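**Tramport, julho de 2023** — Ensinar um robô a pendurar roupa continua a ser uma daquelas tarefas que parecem simples até se tentar. A equipa de Armelle Aubert, na Sarach, acaba de divulgar os resultados de um método que aprende com demonstrações feitas em casas comuns, com a mobília no seu lugar. 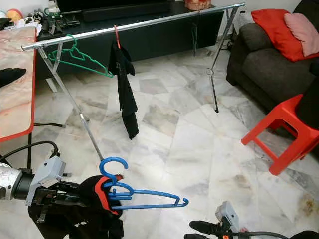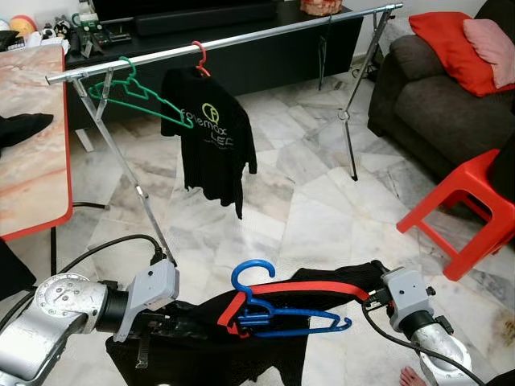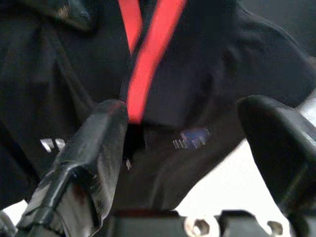
*Trabalho com cabides e peças escuras junto ao estendal (as duas primeiras imagens) e vista ao nível da garra (a última).*

O método, a que o grupo chamou Pundasard, junta as imagens da cabeça e dos pulsos e divide cada gesto em etapas curtas, de modo que o robô possa retomar a etapa falhada sem recomeçar tudo. Foram gravadas 2824 demonstrações, em 114 casas, e o ensaio final somou 700 tentativas com peças que o sistema nunca tinha visto. O tecido preto, conta Jérémie Pichon com alguma ternura pelo problema, foi o que mais trabalho deu — as dobras quase desaparecem na imagem — e é a ele que a equipa quer dedicar os próximos nove meses, já em conjunto com a Vasseur.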